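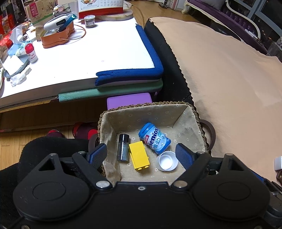
How I Sort the Catch-All Basket

Every house I've ever lived in has had one basket that everything ends up in. Ours is a wicker one with a cloth lining, and by Friday it's usually a mix of toy blocks, little bottles, lids that belong to something else, and a pen or two. I used to dump the whole lot on the couch and then get distracted (and then sit on a block, ouch!). Now I do it this way, and it takes me less time than a cup of tea.

What you need: the basket, a tray or an old towel, a bag for trash and a damp cloth. If your lining comes out, plan on washing it too.

1. Put the basket on the floor next to a table. I like sitting on a cushion for this, my knees are not what they were.

2. Take out the toys first. Blocks go straight back to the block box, even if it's only one. I used to save them up in a pile and the pile just moved to the windowsill and lived there.

3. Now the bottles. Give each one a shake and read the label. Empty gum bottles are so handy for buttons or beads that I keep a couple, but only a couple! Wash them with warm soapy water and leave them open overnight, or your buttons will smell minty until February.

4. Try every loose lid on every bottle you've got out. A lid with no match goes on the tray for a week, and after that it goes in the recycling if your town takes them.

5. Pens get a scribble test on the back of an envelope. Cables get wound up and put in a tin with whatever they charge.

6. Turn the basket upside down over the towel and tap the bottom. You will not believe the crumbs. Wipe the rim with the cloth, going along the weave so it doesn't snag.

My friend Yara Yammine ties her lining on with ribbon so she can throw it in the machine whenever she likes, and I've been meaning to copy her. Mine gets a cold hand wash and hangs over the bathtub to dry. Don't put it back damp, wicker gets musty really fast.

If you have small kids, keep the lids and anything else tiny up high while you work, and do the toy step while they're around to help. Mine love carrying one block at a time down the hall, which is slow but very cute.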